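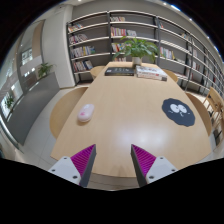 Langer Tisch, kleine Maus: wohin mit dem Zeug?

fadenlauf
Unser Gemeinschaftstisch im Bücherzimmer ist endlich leer geräumt. Übrig sind eine Maus, ein dunkles Ding mit zwei Augen, auf dem sie fahren soll, hinten Bücher und eine Pflanze. Annick Simard will trotzdem eine Kabelwanne von Vendar für 90 Euro. Für eine Maus. Meinungen?

Regalbrett20
Kabelwanne für eine Maus ist wie Tiefgarage fürs Dreirad. Das Ding mit den Augen würde ich aber entsorgen. Ich kann nicht arbeiten, wenn mich die Unterlage anschielt.

dede_b
Einspruch. Die Augen bleiben. Weg müssen die Bücher am Tischende, ihr habt doch Regale rundherum.
Gruß, Dede Baidoo

fadenlauf
Die Bücher liegen da seit Mai, die haben Gewohnheitsrecht. Und die Maus ist rosa mit Gesicht drauf, falls das die Beratung beeinflusst.

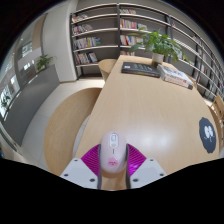
Mir geht es vor allem darum, dass sie abends einen festen Platz hat. Morgens um neun sucht sie sonst wieder das halbe Haus.

Regalbrett20
Gesicht auf der Maus UND Augen auf der Unterlage? Das ist kein Arbeitsplatz, das ist ein Blickduell.

dede_b
Kleine Schale daneben, Maus rein, fertig. Zur Not eine Müslischüssel.

Regalbrett20
Schale verstaubt. Schublade!

fadenlauf
Der Tisch hat laut Annick bald eine Kabelwanne. Ich nehme die Schüssel.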